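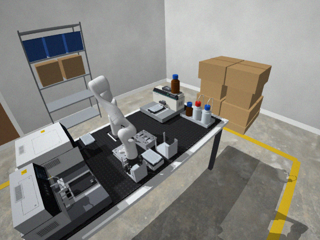 Bench cell model, April build. Arm over the fixtures, benchtop instrument and bottle tray at the far end.

Notebook – Hokmont cell, April, started 9:40

Good morning on this one. The whole layout now loads in the simulator without a single missing part, and I spent most of the day going through our layout rules with the model open next to the rule sheet. I've wanted to work this way ever since the Stadow bench, where we wrote the rules after the table was bolted down and then had to live with every exception. Doing it on a rendered table is so much nicer – I can drag a bottle tray and rerun the checks before my coffee is gone.

Rule 1, parking. The arm never parks with the gripper over labware. In the pose I saved for the header it's hanging just above the work surface, in among the holders and the plate stand, so that pose is now called "work_center" and can't be picked as home. I added a separate home, higher and folded back toward the mount. The old Fernham config let you set any pose as home, which is how we got into bad habits in the first place.

Rule 2, approach from above. Every nest gets a straight vertical approach and a straight vertical exit, and sideways moves only happen at travel height. The open-sided holders are tempting because you could come in through the open side and save a bit of time. I tried it in the sim for fun and it does work, but the one with the tall panel on the right leaves so little room for the wrist that I'm keeping the rule as it is. No exceptions for open sides. Written in the sheet now.

Rule 3, bottles. This is the one I changed the most! The old wording was "keep liquids away from the arm," and everybody read it their own way. New wording:

Bottles stand in a tray or in a place marked for them.
Anything with tubing gets a keep-out volume that includes the highest point of the tubing, not just the cap.
A bottle on top of an instrument counts as part of the instrument's height.

The tubing line matters here. The two white bottles in the tray have thin tubes that arch up over the caps, and our collision boxes stopped at the caps. The planner was happy to swing a plate right through the loops. Fixed it, reran the full set: 2,163 planned moves, 2 failures, both of them from the same place, going from the plate platform in front of the instrument back to the holder near the front edge. Added a waypoint and both cleared.

The big amber bottle with the blue cap is up on top of the benchtop instrument, so by the new wording the instrument box grew a lot taller. I raised travel height at that end only. Costs us a little time per plate and I don't mind one bit.

Rule 4, floor line. The yellow line means the same thing in the model as in the room: nobody stands inside it while the cell is in automatic. In the sim I put a person-sized block on the line at a bunch of spots and checked the distance to the gripper at full stretch. Smallest gap was 395 mm, at the instrument end. That's inside what our own sheet allows for reduced speed but too small for full speed, so the speed zone gets cut back there. To do: repeat with a plate in the gripper. I forgot, and a plate sticks out further than the fingers do.

Storage. Boxes are stacked three high behind the end of the table in the model. The sheet says nothing at all about storage near a cell. I'd like a line that says anything stacked within reach is modeled, and that moving the stack means a rerun. The shelf on the left has free levels, so there's somewhere to put things if we decide to clear that corner.

Labels. Both of the big white machines on the left have their yellow warning labels at the top of the cover, and I want them to stay readable from the operator side. Adding to the sheet: no cable, note or tape over a warning label, ever.

Names. All nests renamed to the Govindasamy scheme (bench, row, position, type). It looks fussy until you read a log at the end of a long day, and then you love it. 116 poses renamed by script, spot-checked by hand, one typo found in the script and corrected.

Still open
– plate-in-gripper rerun for the floor line
– light-gray plate lying by itself toward the back of the mat: give it a nest or take it out, no loose labware in a released layout
– wording for the storage rule, send to the Fernham people before it goes in
– ask Stadow if they still have the drawing for the tall-panel holder

Saved as layout rev C, rule sheet draft 2. Stopped at 5:15.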